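Interior Lighting, Unit 3: Surfaces, Cavities, and the Lumen Method
Course notes, Jhonatan Valderrama
Revised March

Read with the Flindard tables, sheets 2 and 3. Bring a calculator to the problem session. All work in this unit is in SI units; multiply footcandles by 10.76 to get lux.

3.1 Where the light goes

Light leaving a luminaire reaches the work plane by two routes. The direct component travels in a straight line and depends on the shape of the light distribution, the mounting height, and the spacing. The reflected component strikes at least one room surface first, losing part of its energy at each bounce. In a wide, low room the direct component is usually dominant. In a tall, narrow room more of the light strikes the walls, and wall finish begins to control the result.

Reflectance is the ratio of reflected to incident luminous flux. It is written as a decimal or a percentage; a ceiling listed at 70 reflects 70 percent of the light falling on it. Reflectance says nothing about gloss. A matte white panel and a glossy white panel may have the same value and look quite different from the far end of the room, because the glossy one produces images of the luminaires.

Do not estimate reflectance by eye. Most people rate mid-gray far too high. Paint manufacturers print the value on the back of the swatch, usually as LRV, and that number can be used directly.

3.2 Average wall reflectance

Walls are seldom a single finish. Weight each finish by its area:

average reflectance = sum of (area x reflectance) / total area

Example. The Dromport room has 144 square meters of wall between the work plane and the luminaires. Of this, 24 square meters is clear glass, taken as 0.10 at night, and the remaining 120 square meters is painted at 0.70.

(24 x 0.10 + 120 x 0.70) / 144 = 0.60

Enter the table at 0.60, interpolating if the table has no such column. Blinds change the answer. If the blinds will be closed after dark, use the reflectance of the blinds for the glazed area and say so in the submittal.

3.3 Room cavity ratio

The room is divided into three cavities: ceiling, room, and floor. The ceiling cavity is the space above the luminaires, and for recessed luminaires it has no depth. The floor cavity is everything below the work plane. For the cavity between them:

RCR = 5 x h x (L + W) / (L x W)

where h is the height of the room cavity, L the length, and W the width. Larger values mean that walls matter more.

The Dromport room is 12 m by 12 m with recessed luminaires 3 m above the work plane:

RCR = 5 x 3 x 24 / 144 = 2.5

If suspended luminaires bring the cavity height down to 2 m, the ratio falls to 1.67. The direct component improves, but the ceiling cavity now has depth and its effective reflectance must be looked up separately. Students often skip this step and carry the bare ceiling value forward. It will be marked as an error.

3.4 Light loss factor

A new installation is brighter than the same installation after several years. The light loss factor (LLF) covers this. In this course only two terms are used:

Lamp lumen depreciation: 0.90 for all problems unless stated
Luminaire dirt depreciation: 0.89 for a clean room on a regular cleaning schedule

The product is 0.80. Room surface dirt is a third term and is ignored here, although in the Cárdenas problem (set B) it is given and must be included.

3.5 The lumen method

E = N x F x CU x LLF / A

E is average maintained illuminance in lux, N the number of luminaires, F the lumens per luminaire, CU the coefficient of utilization from the table, and A the floor area in square meters. If the catalog gives bare lamp lumens, check that the CU table was built on the same basis. Mixing the two counts the optical loss twice, or leaves it out.

Worked example. Dromport room, Flomirus recessed troffer, 6,000 lm each, CU 0.70, LLF 0.80, target 300 lux.

N = 300 x 144 / (6,000 x 0.70 x 0.80) = 12.9

Twelve luminaires give 280 lux, which is short of the target. Thirteen cannot be laid out on a regular grid. A grid of four by four gives 16 luminaires and 373 lux, with a spacing of 3 m in both directions. Dimming the 16 to 80 percent output brings the level to 299 lux, and the spare capacity can be used late in the maintenance cycle.

Spacing check. Divide the spacing by the height above the work plane: 3 / 3 = 1.0. Compare this with the spacing criterion on the data sheet. With 12 luminaires in a three by four grid the wider spacing is 4 m and the ratio is 1.33, which exceeds the limit for many louvered types.

3.6 Limits of the method

The result is an average over the whole work plane. It does not show the level at any one point, and it does not show shadows. Tall equipment, partitions, and shelving all block flux that the method assumes is free to travel. For a room with a few low desks the error is small. For a storeroom with full-height racks the method should be used only to size the first trial layout.

The method also assumes that every surface is perfectly diffuse and that luminaires are spread evenly. Wall washers and spotlights fall outside it. Use a point calculation for those — Unit 4 covers the inverse-square and cosine relations — or a radiosity or ray-traced model.

A computer model is only as good as its inputs. Typical defaults of 0.80, 0.50, and 0.20 for ceiling, walls, and floor are often left in place after the real finishes are known. Light floors in particular raise the effective floor cavity reflectance and return useful flux to the ceiling. Floor values above 0.20 need the correction on sheet 3.

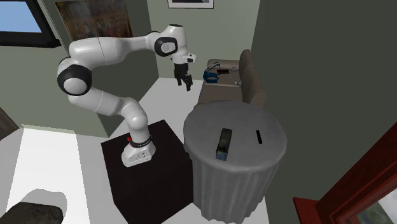
When comparing a hand calculation with a model, match the work plane height, the LLF, and the surface values before looking at the answers. If the averages still disagree, check the measuring grid in the model next. A grid that runs right up to the walls picks up the dark edge of the room and lowers the average. State the perimeter offset in set B along with the grid spacing.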